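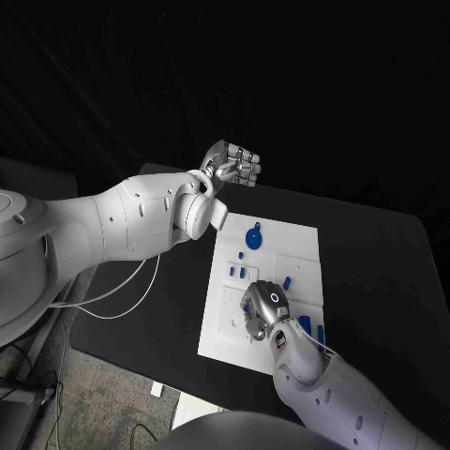

Pegs, plates and a very blue gear

May, by the newsletter editor

Search this site Go All issues

I've had a soft spot for peg boards ever since I was small enough to chew the pegs, so you can imagine how I felt about writing up the parts board for this issue. It's a lovely simple thing! White board, white plates, blue bits, and a black table underneath so that everything shows up beautifully (I've tried the same sort of thing on my own pine kitchen table and spent half the evening squinting).

The big round blue piece is the one everybody wants to pick up first. It looks like a gear, or maybe a knob, and I've been calling it the cheese. Then there are the little blue pegs, and those are the ones I worry about. I dropped one of mine at home last month and found it three weeks later inside a slipper.

If you fancy making your own, I got my plates cut at Psarras, who do offcuts by the bag, and the pegs came from Zundine in a tub of 200. That's far more than any sane person needs, but they were cheap and I like having a tub. My first go had holes that were too snug, so I was leaning on every peg with my thumb and muttering. I opened them up a touch and now it's a pleasure.

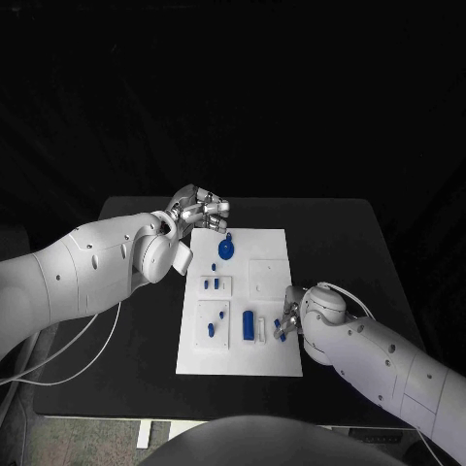 A few things I'd do differently

I'd go for a bigger board, for a start. Mine has 4 plates squashed onto it and I keep knocking one peg over while I'm putting in the next. I'd stick to one bright colour for the loose parts as well. I mixed red, green and a sort of mustard, and it looks like a dropped bag of sweets!

Oh, and get a lidded box for the pegs before you open the tub. Dirum do a nice shallow one that fits in a drawer.

Recent items
Sorting the screw drawer, part 3
Trindano swap shelf: what's in and what's gone
23 uses for an old baking tray
Readers' workbenches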